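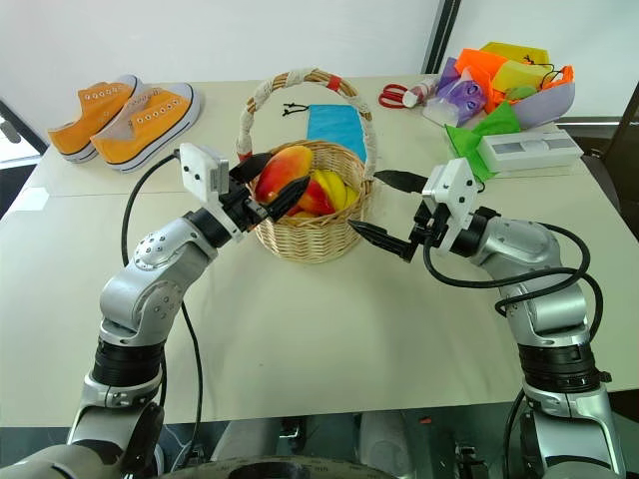 Chapter 4
Choosing a Two-Arm Kit

Theophilus Bonsu teaches evening classes in packing and light assembly, and one November he had a budget for a single piece of equipment. Three suppliers sent him brochures. All of them promised "human-like handling." None said how wide the gripper opened or what happened when a cable snagged. He bought the Kolden, a tabletop kit with two arms on a shared base, and much of this chapter draws on the notes he and his colleague Visitación Palacios kept during its first term.

A kit is sold as a set: arms, grippers, cameras, cables, a controller and the software that ties them together. Buyers tend to compare the arms and skip the rest. The rest is where most of the working day goes.

Start with the grippers. Two stiff fingers can take hold of a wicker basket from the front edge, but weave is uneven and gives a little under pressure. Fruit is harder. A mango and a smaller red fruit in the same basket call for different openings, and a grip that suits one may bruise the other. The Kolden's payload is listed as up to 500 grams per arm, so a full basket is a job for both arms together. Palacios wrote in her review that the figure was fair for slow moves and too generous for fast ones.

Next, the cameras. A camera mounted on the wrist travels with the gripper and gives a close view of whatever is between the fingers. It also adds weight at the far end of the arm, and its cable has to bend every time the wrist does. Leave slack at each joint, then run the arm through its full reach by hand before switching on the power.

Last, the service plan. Kolden offers two, Cladness and Ellis. Cladness covers parts only. Ellis adds a technician's visit and a loan arm during repairs. Bonsu chose Cladness and waited nine days for a finger – a long time with a class enrolled. Grikus, the reseller, did answer the phone on a Sunday.

In this chapter you will learn to:

read a kit's data sheet and spot what is missing
match a gripper to a mixed load
route and check wrist cables
compare service plans by cost and waiting time

Key terms: payload, reach, wrist camera, slack loop, loan unit

4.1 Reading the Data Sheet

A data sheet is written by the seller. Read it with a pencil and a list of the objects you plan to handle, heaviest first.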